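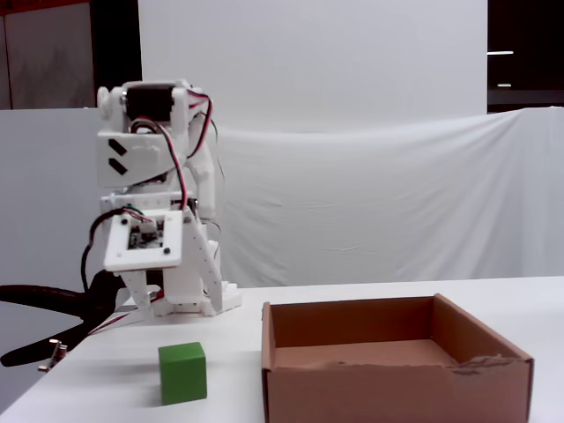 I've been selling the Clusetti wrap-around cable sleeve for three winters now, and it's still the thing I reorder most. If you've got any loose wire in your life, you know how it goes: you tidy it once, you plug in one new thing, and by supper it's a bird's nest again. Even a short run like those red, black and white wires, looping down one side before they head off to the left, will find a way to snag on a sleeve button. The wrap just goes around the lot and closes on itself. No threading, no unplugging, no crawling back under the desk because you forgot the lamp cord (I've done that one twice).

It's a woven tube with a split down its whole length. You open it with your thumb, lay the wires in, let go, and it curls shut. The edges overlap by a good bit, so it stays closed around bends. It feels like the strap on a canvas bag, only thinner, and it doesn't have that plasticky smell when you open the packet.
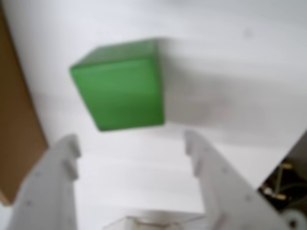

I keep two widths in the shop. The narrow one is 16 mm across and suits headphone cords, phone chargers and anything that runs to a sewing machine pedal. The wide one is 20 mm, and that's what I'd get for the back of a TV or a desk with two monitors. If you're stuck between them, go wide! It closes down smaller than you'd think, but the narrow one won't stretch past its size no matter how hard you lean on it – ask me about the extension cord.

## What you get

- One coil of sleeve, 16 mm or 20 mm, in black, oatmeal or white
- A little bag of end caps
- Four hook-and-loop ties in the same color
- A folded card with the cutting instructions, which are short

The white does pick up dust on carpet. I'd save it for white desks and pale walls, where it pretty much disappears.

## Cutting it

Regular kitchen scissors are fine. The cut end will fray a little if you leave it bare, so push a cap on right away. Some people like to melt the edge with a lighter, and the maker says that's OK, but I've scorched enough of it to stick with the caps.
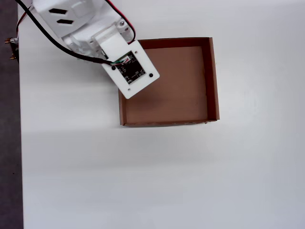

Measure along the cable, not straight across the gap, and add a hand's width. My own desk needed 800 mm from the power strip to the top and I cut it to exactly that, like a fool, and had a bare patch showing at the bottom until I gave in and did it over.

Eugeniusz Nowicki, who runs the Leturgate repair bench, wrote to ask if it can be washed. Yes – cold water, a drop of dish soap, and hang it up overnight. Take it off the wires first, please.

## What I don't love

The oatmeal color varies from batch to batch, so buy what you need in one go if matching matters to you. And the caps are a tight fit on the narrow size. Wiggle them on while you twist and they'll go. 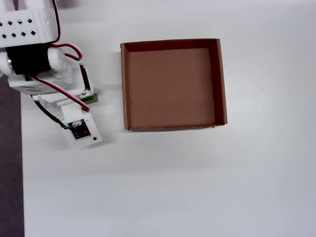

## Ordering

Put code 448 in the notes box and I'll pack your coil flat for the mail slot. Orders go out from the Tautahi shop every weekday afternoon. The Greltitz counter has black and white on the shelf, but oatmeal won't be back there until March.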